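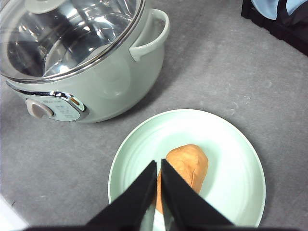 Photo: Yuzhen Dai

Search products Go

Category: Kitchen > Small electricals > Electric cooking pots

Teuber 5-in-1 Electric Pot

Teuber says this pot does five jobs. We sell it, and we'd say it does two of them well. It boils noodles and it simmers soup. The "sauté" setting is the boil setting with a different light on, as far as we can tell, and the "slow cook" ran hot enough in our kitchen to catch the bottom of a pan of lentils.

The makers also claim a saving of 53 per cent on energy "compared with a hob". Which hob, and cooking what? We asked in June and were sent the same leaflet again.

The glass lid is handy if you like to keep an eye on things. The steel inside cleans up without much scrubbing, though Zhenhua Peng on our returns desk would like you to know that the base must not go in the sink. The timer stops at 9 hours. The box says 10.

If you only want soup for one or two, the plainer Prondum costs less and has fewer settings to ignore. Spare lids for both are ordered through Erkbridge and can be slow to arrive.

Tagged: one-pot cooking, student kitchens, soup

Page last updated: June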